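4. Scuff or vein? Rater disagreement on stone-look floors

4.1 What the raters did

Same raters as Section 3, same form, one change. The "not sure" box was moved to the front of each line. In the pilot it sat at the end and hardly got used. People had already picked something by the time they reached it.

Sites were the two halls in Stamville and the ground floor at Hirnen. Plirkier was dropped after the refit (carpet tile now, no use to us). Every marked spot got a number on the floor plan, and each rater walked the plan alone with the form on a clipboard. Cleaning staff did the early round at 6 a.m. before the doors opened, building users did theirs after lunch. No talking between raters on the walk. This was mostly kept to.

In all 1,973 spot ratings came back. Of these 440 were "not sure" and are kept in the tables as their own class. Dropping them makes agreement look better than it is, and an earlier draft did exactly that. Fixed here.

4.2 Plain floors against patterned floors

Plain floors first. Easy case. Raters agreed on most spots, and where they split it was over how bad the mark was, hardly ever over whether there was one. Cleaners gave harsher scores than users, as in Section 3.

Speckled floors next. Small marks vanish into the speckle and nobody in the user group seemed bothered by them. Long marks still stand out, the speckle has no lines in it so a line reads as damage right away. Szekeres had this in his field notes before we had the numbers and the numbers bear him out.

Veined floors are where it falls apart. Both groups called veins scuffs and scuffs veins. Users went wrong more often toward "vein", so they let real wear pass. Cleaners went the other way and marked parts of the printed pattern for scrubbing. One Hirnen form has the same vein marked for removal on both rounds, with a note saying it had come back.

Light matters but less than we guessed. The window side of the larger Stamville hall should have been the easy side with low sun across the floor. It wasn't, at least not by enough to report. Low sun shows up dents and grit. A rubber mark that lies flat dosen't throw a shadow, so it gains nothing.

Color matters more. On warm floors a gray scuff has the wrong hue and people catch it. On gray floors that help is gone and all that's left is shape and edge. Faint veins make it worse again, there's no strong pattern to compare a mark with. Figure 2 gives the general look we mean: gray marbled ground, lighter veins that are only faint, scuffs on the same surface.
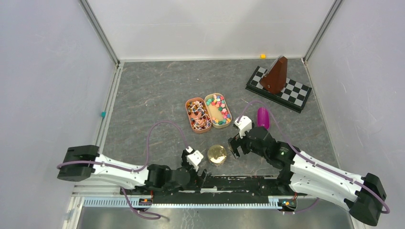 4.3 What raters said they were looking for

After the second round each rater filled in a half page in their own words. We coded these by hand. Rothe did the first pass and Szekeres the second, differences settled by going back to the form.

Direction came up most. Raters expect scuffs to run the way people walk, so marks running across the traffic got read as pattern. Fair guess in a corridor. Bad guess near doors and counters, where feet turn.

Next was ends. A vein is supposed to fade out, a scuff is supposed to stop. Several cleaners put it almost in those words. We checked this against the spots where the true answer was known from the solvent wipe and it holds for heel marks only. Cart wheels leave long marks that fade at both ends just like a vein, and these were the single largest source of error at Stamville.

Third, repeats. Printed floors repeat the pattern from piece to piece, so a line that shows up again two pieces over can't be a scuff. Good rule, works every time, and almost no one used it. Raters who had laid floors before did. We did not ask about that on the intake form and should have.

4.4 Limits

The solvent wipe was done on 531 spots, not all of them, and the wiped spots lean toward the entrances where we had permission to close off the floor. So the known-answer set has more heel marks than it should. Weighting helps a bit, see appendix.

The halim scale (Section 2) was built for plain floors and its middle steps don't mean much on veined ones. We used it anyway so the sites could be compared. A version with separate steps for contrast and for length would be better and is being tried now at Hirnen.

Also no wet floors. All rounds were done dry, and cleaners told us more than once that they spot wear best just behind the mop. Not tested. Should be, the second Hirnen round in October has a slot for it.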